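Ticket: Syriac text displays in wrong order after export from Holtora
Status: Resolved
Product: Holtora corpus editor, desktop
Opened by: Treasa Heffernan
Opened: 4th January

Summary

Syriac passages look correct in the Holtora editor but come out damaged in the exported PDF. Letters are not joined, vowel points sit beside the consonants, and lines that mix Syriac with English run in the wrong order. Hebrew passages in the same file are fine.

Steps to reproduce

Open the reader project (345 passages, mostly Syriac, with some Hebrew and Jewish Babylonian Aramaic). Pick any passage tagged as Syriac. Choose Export, then PDF, then the Granetti page template. Open the result in any viewer.

Expected: joined letters, right to left, points above and below the line as in the editor.
Actual: separate letter forms, left to right inside each word, with points floating to one side.

I have tried this on two machines. Reinstalling did not help. The same project exported correctly in December, before I changed the page template. I need the printed reader for a spring course, so I would like to know whether I should go back to the old template or wait for a fix. 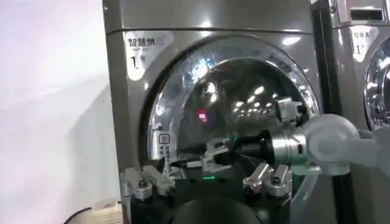

I should add that the old template has no room for the facing English translation, so going back would mean laying out the whole reader again. The text was typed directly in Unicode with a standard Syriac keyboard. None of it was pasted from an older font-based encoding. I checked this with the character inspector, and every letter falls in the Syriac block.

Support reply 1

Thank you for the detailed report. Please send the following:

- the export log
- one short project file that shows the fault
- the name of the font assigned to Syriac under Project, Scripts
- a note on which Syriac style you use (Estrangela, Serto or East Syriac)

Please also try exporting one passage to plain text and opening it in a different editor. If the letters join there, the stored text is sound and the fault is in the layout step.

Reply from Treasa Heffernan

Log and sample project attached. The sample has 15 passages, and 7 of them show the fault. The others are Hebrew or English only. The Syriac font is set to Thongdee Estrangela. I use Estrangela for the main text and Serto for a few colophons.

Plain text export is correct. The letters join and the line order is right.

From the log, the part that repeats:

script run: Syrc
requested font: Thongdee Estrangela
font not found in template, using default
shaping: off
direction: inherited (LTR)

Support reply 2

The log shows the cause. The Granetti template carries its own font list, and that list overrides the one in your project. It has an entry for Hebrew but none for Syriac. When the exporter reaches a Syriac passage, it falls back to the template's default font, which has letter shapes for Syriac but no joining rules. The direction setting is stored with the script entry, so it is lost as well.

Your text is not damaged and does not need to be retyped.

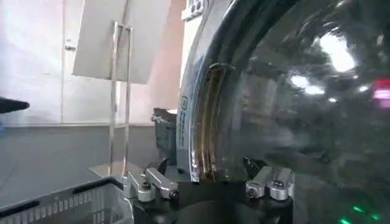
Why does the Hebrew come out right when both scripts run right to left?
Hebrew has its own entry in the template, with a font and a direction. Its letters also do not join, so it would look mostly correct even with shaping turned off.

To fix the project:

1. Close the project and make a copy of it.
2. Open the Granetti template in the template manager and choose Duplicate. The original is locked.
3. In the copy, go to Scripts and add an entry for Syriac.
4. Set the font to Thongdee Estrangela, direction to right to left, and shaping to on.
5. For the colophons, add a second entry under the same script and name it Serto. Assign your Serto font there.
6. Save the template, reopen the project and select the new template.
7. Clear the export cache before exporting. Old pages are reused otherwise.

If the points still sit too far from the letters, turn on Mark positioning in the same panel. It is off by default in new script entries.

Reply from Treasa Heffernan

Steps 1 to 7 done on the sample. Letters join and the direction is right. The points were still off until I turned on mark positioning. They now match the editor at 100 percent zoom.

One thing left. Where an English footnote number follows a Syriac word, the number jumps to the far side of the word. It happens only at the end of a line.

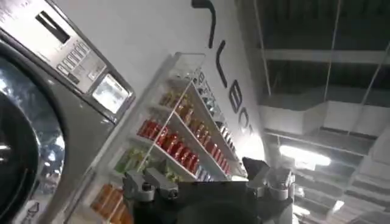 Riltia replied that the footnote number was taking its direction from the Syriac word before it, and that the cure was to open the footnote style and change Direction from Inherit to Left to right. This needs to be done once per template. Existing footnotes will pick up the change the next time the project is opened.

Reply from Treasa Heffernan

Changed the footnote style and reopened the project. Numbers are now in the right place. I exported the full reader and checked the Syriac pages against the editor, including the colophons in Serto. Please close this.

Closing notes

Cause: no Syriac entry in the Granetti template.
Workaround: duplicate the template and add the entry by hand, as in reply 2.
Follow-up: request filed to add Syriac and Mandaic entries to the supplied template, and to show a warning on export when a project script has no match in the template.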